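Tadgate Hall

Tadgate Hall is a concert hall used mainly for chamber music, song recitals and small choral works. It is owned by the Tadgate Music Trust, a charitable body set up to hold the building and its endowment. The hall has a single main auditorium, a rehearsal room on the upper floor, and a teaching wing added in the second phase of construction. It is known among performers for its long reverberation in the middle register and for a funding system in which the income from one founding gift pays for the upkeep of the building but may not be spent on artists' fees.

Origins

Before the hall was built, concerts in the town of Tadgate were given in a grain exchange and in two churches. The exchange had a flat floor and a low ceiling, and its timber partitions let in noise from the street. The churches were better suited to choirs than to strings or piano. A local concert society, the Min Society, had argued for a purpose-built room for many years but had no means of paying for one.

The project became possible when the owner of the Imulora dye works left most of the firm's value in trust for "a room for the hearing of music, and for no other trade." The wording of the will caused difficulty from the start. The first trustees took it to forbid public meetings, lectures and the sale of food on the premises. A later set of trustees obtained a ruling that lectures on music were allowed, and that refreshments could be sold during an interval as long as the income was returned to the building fund.

Design and construction

The plan is a plain rectangle with a shallow curved wall behind the platform. This form is often called a shoebox. Its parallel side walls send early reflections across the audience, which helps listeners hear detail in quiet passages. The side walls are broken up by pilasters and deep window recesses, and these scatter sound at higher frequencies and prevent flutter echo.

The roof is carried on riveted steel trusses hidden above a coffered plaster ceiling. The load passes down through brick piers, leaving the walls between them free of structural work. The original architect intended to place a gallery on 3 sides, but only the rear gallery was built. Brackets for the side galleries remain in the walls and are now used to carry lighting bars.

The platform is made of softwood boards on joists over an open void. The void acts as a weak resonator and gives some support to cellos and double basses, whose end pins rest directly on the boards. During one repair the void was packed with sand to reduce footfall noise. Players complained that the bass had become thin, and the sand was removed before the next season.

Acoustics

Measurements of the hall have been made in both its empty and its occupied state. The difference between the two is larger than in most rooms of the same type, as the original seats had thin padding and absorbed little sound when no one was sitting in them. The seats were replaced with a thicker pattern supplied by the Zarton company. The new seats brought the two conditions closer together, and rehearsals now give a more reliable guide to the sound of a concert.

Heavy wool curtains can be drawn across the rear wall beneath the gallery. They are used for solo piano and for music with amplified parts. For unaccompanied voices they are normally left open.

Background noise was for a long time the main fault of the room. The first heating system forced warm air through floor grilles, and the fans could be heard in slow movements. It was the custom to shut down the heating before each concert and to start it again at the interval. The present system moves air slowly through large lined ducts and can be left running throughout a performance.

Organ

The hall has a small pipe organ of 20 stops, placed behind the platform in a case of plain oak. It was bought second-hand from a chapel and rebuilt to fit a lower ceiling, with the longest pedal pipes mitered – that is, cut and joined at an angle – to reduce their height. The organ has mechanical action to the keys and electric action to the stops. Its use in solo recitals is limited, but it serves for continuo playing and for choral accompaniment.

The wind supply was moved to the basement during the rebuilding. Tuning is carried out twice in each season, and again in June if the summer series includes works with organ.

Programming

The main season runs from the autumn to late spring. String quartets make up the largest share of events, followed by piano recitals and song. The trust keeps a standing rule that every season must include five works written within the lifetime of the youngest performer engaged. The rule was introduced as a way of bringing in newer music without naming a fixed date, and its practical effect has varied widely. In seasons when an older group of players was hired, it could be met with pieces that had already entered the common repertory.

The summer series is shorter and is given over to student ensembles. Its players are chosen by open audition and receive coaching in the teaching wing before they appear. Tickets for these concerts are sold at a single price.

Sun-ja Yook, a pianist and teacher, served as director of music and is credited with the present form of the summer series. She ended the practice of awarding prizes at the final concert and put the money toward paid rehearsal time. She also started the hall's archive of annotated programs, in which performers are asked to write down their seating plan, the position of the piano lid and the setting of the rear curtains. The archive has since been used by visiting groups as a working reference.

Funding and management

The trust divides its money into two parts. The building fund consists of the founding gift and later gifts made on the same terms. Its income pays for repairs, insurance, heating and the wages of house staff. The concert fund is made up of ticket income, subscriptions and grants, and must cover all fees, travel and publicity. Transfers from the first fund to the second are not allowed.

Supporters of this arrangement argue that it has kept the hall in good repair through periods when audiences were small. Critics have noted that it produced several seasons in which a well-kept building stood closed for weeks at a time for lack of money to pay musicians. A proposal to merge the funds was put before the trustees and rejected. A more limited change was accepted, under which the teaching wing is counted as part of the building and its tutors are treated as house staff for the purpose of wages.

The hall is also hired out for recording. Hire income is credited to the concert fund.

Teaching wing

The wing stands on the north side of the auditorium and is joined to it by a corridor with two sets of doors, which act as a sound lock. It contains practice rooms, a music library and a common kitchen for students and visiting players. The practice rooms have floated floors and non-parallel walls. The library holds performing parts for the standard quartet and quintet repertory, lent to student groups without charge. The kitchen is open on rehearsal days and is kept closed during public concerts, in line with the ruling on refreshments.
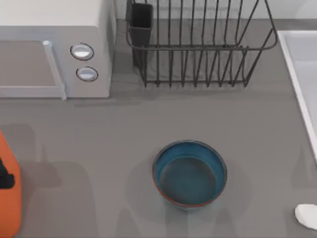

Recordings and broadcasts

Commercial recordings have been made in the hall since the quieter air system was installed. Engineers usually place the players on the floor of the auditorium with the front rows removed, as the platform is narrow and its curved rear wall can focus sound on a single point. Broadcasts are less frequent. A fixed pair of microphones hangs above the third row and is used for archive recordings of every public concert. These may be heard in the library but are not lent out.

Present state

The hall remains in regular use. The most recent survey of the roof, dated 19/02/2026, found the trusses to be sound and recommended new flashing along the north parapet, where the wing meets the older wall. The plaster ceiling is inspected from the roof space, and loose sections are tied back to the steel with wire hangers.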